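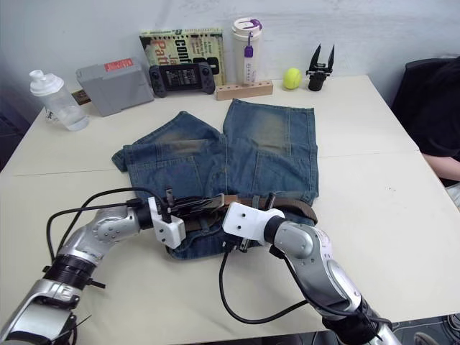
Mostafa Cherkaoui told us that he had never thrown out a pair of jeans over the color, only over the waist, and that he could remember the waist of every pair he had given away. We heard versions of this all through the Brotunberg interviews, and it changed how we read the wardrobe data.

Figure 4. Faded denim shorts laid flat, with a dark brown belt at the waistband.

4.2 Fit at the waist and the working life of denim

Our first draft of the coding scheme treated fading as the main sign that a garment was near the end of its use. This was a mistake, and a very interesting one! Of the 402 denim items logged by the 56 households, 215 were still being worn at the close of the study, and many of these were among the most faded in the whole set. Owners spoke of pale thighs and worn seams with real affection. A uniform dark blue, on the other hand, was often described as stiff, formal or "still the shop's." Fading of the kind visible on the legs in Figure 4 was therefore moved out of our damage category and given its own code.

What did push garments out of use was a loose or tight waist. The two directions behaved very differently. A tight waist usually meant that the item went to the back of the closet, where it might stay for years in the hope of a return. A loose waist was treated as a problem that could be solved the same morning, and the usual solution was a belt. We had not planned to record belts at all (they appear nowhere in the pilot form), and we are delighted that Chaimae Bouzid kept writing them in the margins until we gave them a column.

Once belts were counted as part of the outfit, several puzzling entries made sense. One household had listed three pairs of shorts as "too big" and "worn weekly" on the same line. Another shared a single belt between two brothers, and the shorts of both dropped out of the diary whenever one of them was away. We now think of the belt as a kind of repair: quick, cheap, fully reversible, and rarely described as repair by the person doing it. Participants who told us flatly that they never mended clothes would show us an extra hole made with a nail a few minutes later.

Joaquim Antunes raised a fair objection when he read the coded interviews. A belt may be worn for looks, and a diary entry cannot tell us which purpose was uppermost that day. We went back to the transcripts with this in mind. In most cases the speaker mentioned both in one breath, and we decided to leave them together instead of forcing a split that the speakers themselves did not make. Readers who prefer a stricter measure can use the subset in which the word "loose," or one of its local equivalents, appears within the same answer.

Shorts deserve a short note of their own. They were worn for fewer months of the year than long jeans, came back each June after a gap, and so met a changed body more often. The first warm week produced a burst of diary entries about waists, some of them very funny, and it also produced the largest number of belts moved from one garment to another. For anyone planning similar work, we warmly recommend running the diary across that seasonal change. Our Pullow households, who joined in the fall, missed it entirely, and their belt column is thin as a result.

Corresponding author: Othmane Erraji, Brotunberg Wardrobe Study | © The authors | Back to top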